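Valtness Antirutschmatte für Tabletts und Schubladen

Ich gebe es zu: Ich bin bei Küchenkram eine furchtbar schlechte Verzichterin. Aber die Matte von Valtness verkaufe ich im Laden wirklich mit Überzeugung, weil bei mir zu Hause inzwischen in jeder Schublade eine liegt (und im Kofferraum auch, unter der Getränkekiste!). Angefangen hat es mit dem Besteck, das bei jedem Zuziehen nach hinten gewandert ist.

Die Rolle ist 200 cm lang, und man schneidet sie mit einer ganz normalen Haushaltsschere zu. Ich zeichne mir die Form vorher mit Bleistift auf Zeitungspapier vor, bei runden Ecken klappt das viel besser als freihand. Kleben muss man nichts. Wenn die Matte mal krümelig ist: lauwarmes Wasser, ein Tropfen Spüli, über die Stuhllehne hängen, fertig.
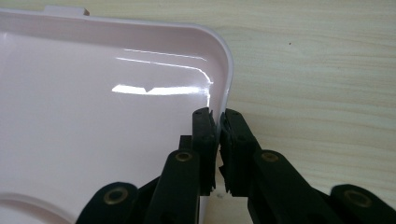

Glatt und glänzend: Tablett in Blassrosa mit abgerundeter Ecke

Farben gibt es im Moment drei, nämlich Sand, Salbei und Anthrazit. Salbei ist gerade knapp, die nächste Lieferung kommt im Juni. Wer nicht warten mag, nimmt Sand, das sieht man unter den Tellern sowieso kaum.

Eine Kundin, Shanti Rathore, hat mich gefragt, ob die Matte auch unter den Toaster darf. Bitte nicht! Für warme Geräte habe ich die Unterlage von Bradura im Sortiment, die ist dafür gemacht.

Material: Schaumstoff mit Gewebeeinlage
Gewicht der Rolle: 330 g
Waschmaschine: nein
Lieferzeit: zwei bis vier Werktage

Muster schicke ich gern zu, einfach kurz über das Formular schreiben und die Farbe dazusagen.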